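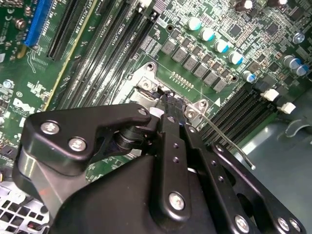

Slide 1. Wrist view, fingertips beside the CPU socket frame, Dell board.

SPEAKER NOTES - "Small forces, late frames: the software between a wrist camera and a socket"
Brurnside robotics meetup, January 9, 2026. 20 min + questions. Boonsong has the clicker, nod at him.

Leave slide 1 up while people sit down. Don't start with the org chart this time.

Open: ask who's opened up a desktop in the last year. Hands. Ok, so you know how little room there is in there. Memory slots on both sides of the socket, row of capacitors up one side, and the retention lever sticking out over the slots. Point at lever. It's thin, it's shiny, and it's the thing our planner hated most.

Who we are, ONE sentence. Magsi is the teardown and rebuild cell at Pandstead, I look after the control stack, Dayana Cuevas does perception, Rostyslav Yatsenko wrote the planner. Move on.

Slide 2, block diagram
- camera > pose estimate > planner > compliance controller > arm
- logger hangs off everything. Say logger twice, people never ask about it and it ate November
- perception and control are on separate clocks. Come back to this on slide 4, don't get dragged in now

Slide 3, perception
Look how much of slide 1 is gripper. Most of the bottom half. Great camera spot for the fingertips, rotten for everything underneath them. So:
- mask out the gripper using joint state, not a learned mask. Tried learned first. It kept eating the black memory slots, black on black
- bare metal socket frame = glare. Dayana fits the raised corners and the screw holes, ignores the flat bits
- board print is handy. "CPU1" and the "DIMM_CPU1" labels give us which way is up when the socket frame alone is ambiguous
- the Dell logo too, cheap check, wrong logo position = stop and ask
- trained on 2000 labelled frames. Soledad Cárdenas did the labelling guide, thank her here, she's in the room I think

Slide 4, the timing bug (this is the talk really, slow down)
Symptom: fingers arrive slightly off to one side, always in the direction of travel. Recalibrated the hand-eye transform. Twice. Felt productive, fixed nothing.
Cause: frames were stamped when they reached the host, should of been stamped at exposure. Delay was 105 ms. Arm's moving, so the pose is old, so the correction is aimed at where the socket used to be in the wrist frame.
Tumaini Koech found it by plotting joint velocity against lateral error. Straight line. Show plot. Pause.
Fix: stamp at the driver, interpolate joint state back to that time, throw out any frame we can't match. 29 lines in the end, most of them tests. Joke about the ratio of swearing to lines if room is friendly.

Slide 5, planner
- lever goes in as a swept volume, whole arc, not just where it's sitting now. Costs us some approach angles
- capacitors get a fat margin. Inductors get a smaller one, they're squat
- final approach is a straight line along the socket normal, no clever stuff near the board
- Rostyslav wants me to say the sampler isn't the slow part, collision checking is. Said it.

Slide 6, contact
Position control until guarded distance, then admittance. Controller runs at 300 Hz, was fine for us, someone will ask about 1 kHz. Answer: we tried, the force sensor noise just got more expensive.
Force limit lives in the controller and NOT in the task script. Used to be in the script. A colour-coded spreadsheet of scripts. Never again.
If the limit trips, back off along the path we came in on. No replanning while touching anything.

Slide 7, Orna
Our replay tool. Takes a log, reruns perception and planner against it, diffs the outputs. Demo is a recording, do NOT do it live, remember last time.
- replays at logged time, not wall time
- every merge to main runs it over the saved approaches
- biggest win is boring: we can argue about the same frame

Slide 8, still broken
- glare off the socket frame when the overhead lights change
- boards with the socket rotated, planner finds a path but it's ugly
- loose cables. No good model. If you've got one come find me at the break, I'll buy the coffee
- teh log format needs a version number, yes I know

Questions. Likely ones:
Why not a second, fixed camera? Have one for coarse locate. Arm blocks it once we're inside the case.
End to end policy? Dayana to take this one.
Is Orna open? Not yet, waiting on Pandstead legal. Don't promise a month.

Grab the HDMI adapter on the way out, it's Tumaini's.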